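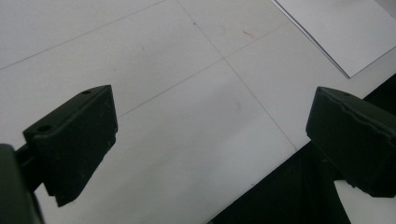 Dunbar, Monday, May 13, 2024

# Pale tabletops: questions and answers

Applies to the white-grey tops supplied with Sternaner tables. Darker tops have their own sheet.

## What should I use for everyday cleaning?

A soft cloth, warm water and a drop of washing-up liquid. Wipe in straight lines, go over the surface again with a clean damp cloth, then dry. Soap left on a smooth, light top dries to a dull film that shows up under side lighting.

## Can I use a scouring pad or cream cleaner?

No. Both dull the finish. Bleach should also be kept off the top, including diluted bleach.

## How do I remove dark rub marks?

Try a white pencil eraser first, with light pressure. If the mark stays, use a damp cloth with a little bicarbonate of soda, then rinse. A mark you can feel with a fingernail is a scratch and won't clean off.

## One end of my table looks brighter than the other. Is it faulty?

Usually not. A pale top picks up the light in the room, so the side nearer a window or lamp tends to look brighter. Turn the table round and look again. If the dull area moves with the table, wipe off any residue and dry it before reporting a fault.

## Can hot things go straight on the surface?

Use a mat for anything above 80 °C. This includes pans, irons and glue guns.

## Does the colour change with age?

Slightly, in strong sun. Move lamps, trays and other standing items from time to time so that no outline forms.

## Do heavy items need protection underneath?

Yes, if they have hard feet or edges. Fit felt pads and lift the item to move it - dragging causes most of the scratches we are asked about. Check the pads every three months and replace any that have picked up grit.

## Can a scratched top be replaced?

Yes. Quote part number 696 and allow two weeks for delivery. The old fixings can be used again if the threads are sound.

## Who do I contact?

Jeanie McIver for replacement tops, Guido Rizzi for cleaning and stains. Please send the table's serial number with your first message.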